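Staff > Erkgate Packing Hall > Meeting notes
We use cookies to remember your settings. Accept | Manage

Packing cell – staff meeting minutes, November
Chair: Ishbel Carnegie

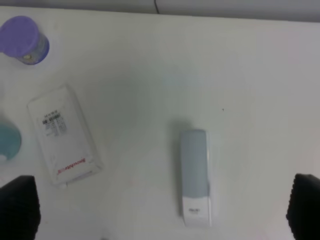

Morrison asked whether hand packers would lose hours once the cell runs on both shifts. Carnegie replied that hours stay as they are until the spring review. Two packers per shift move to tending and checking.

1. Output. The cell handled about 4000 small items last month. Flat pouches are still the slowest to pick. Pedano to send new grip settings.

2. Training. Seven people have signed off on the restart procedure. The night crew asked for paid time to do theirs – agreed.

3. Breaks. Tenders can't leave the cell running alone, so breaks now clash. Evitz to draft a relief rota by the next meeting.

4. Pay grade. Tending is still paid at the packer rate. Several present objected. Carried over.

5. Noise. No complaints since the compressor was moved.

Meeting closed at 9 a.m.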